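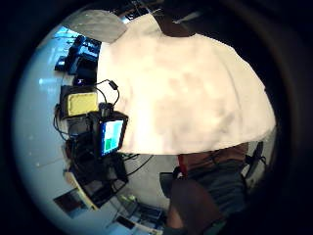 I got into the summer field course! The email came while I was supposed to be reading about soil horizons, and I read it three times before I believed it. I had put my phone face down on purpose, so of course it buzzed, and of course I looked. When I applied I was sure they only took seniors, and I'm a sophomore who switched into geology last spring after a year and a half of not knowing what I was doing. My brain since then has been in about the same shape as that big crumpled white cloth, all folds, and I have gotten very little reading done. I don't care. I'm going to Cevbridge!

For those of you who aren't in my department (hi, Grandma), field course is the thing everybody in geology talks about. You spend weeks outside with a map board and a compass, walking up hills and arguing about which way the rocks are tilting. At the end you hand in a map you drew yourself. People come back sunburned and weirdly close with each other. My lab partner went last year and still brings up one particular ridge at lunch.

Our group is small, 11 students plus two instructors and a teaching assistant. We'll be based at the old school building in Cevbridge and drive out to a different area each week. The first one is Moen, where the limestone is supposed to be full of little sea creatures, and after that we go over to the Flungate side for the folded stuff. I have looked at the Flungate map so many times that the contour lines show up when I close my eyes.

I should say something about the money, because I know a couple of you are thinking of applying and that was what scared me the most. The full cost is $3,210, and that covers the teaching, the vans, a bunk and dinner. Breakfast and lunch are on you. I could not have done that on what I make at the library desk. But the department has a travel award for students who haven't done fieldwork before, and you apply for it on the same form. I nearly skipped that page! Please don't skip that page. It asks for one short essay and a budget, and the essay can be plain. Mine was about the road cut near my aunt's house, where I used to pick at the gray layers with a spoon while the grown-ups talked. They gave me enough to cover most of it, and I'll pay the rest off in two parts, the first one in April.

The person I really have to thank is Tyra Boström, who teaches our mapping class. I went to her office hours in the fall to ask if it was silly to apply this early, and she pulled a drawer open and showed me her own first field map. It was terrible! She'd colored half a hillside the wrong way and her instructor had written "are you sure?" across it in red. She said to send in the form and let the department do the deciding. She also read my essay twice and crossed out every "very," which hurt a little, but it was better afterward.

So now I'm in the planning stage, and I love the planning stage. The gear list is 10 items long and I own four of them. I need real boots (mine leak), a hand lens, a hard clipboard with a cover and the kind of notebook you can write in when it's raining. My roommate has a Bovov backpack she says I can borrow all summer if I bring her back a good rock – she wants a fossil, and I've promised to try. I've also started taking the stairs up to the map library with all my books on, as training. That's 188 steps from the street if you go in the bottom entrance. The first time I had to sit down on the landing and pretend to check my phone.

What I'm nervous about is the drawing. I can read a map fine, but mine come out looking like somebody spilled noodles. Tyra says neatness comes last and to start by sketching one outcrop a day, even a dull one, so I've been doing the stone wall behind the dining hall. It's a nice wall. There's a vein of quartz in one of the blocks that I had walked past for a year and a half.

If you've been on a field course and have opinions about socks, please leave them in the comments. I've already had two people tell me wool and one tell me never wool, and I have to buy some before the end of the month.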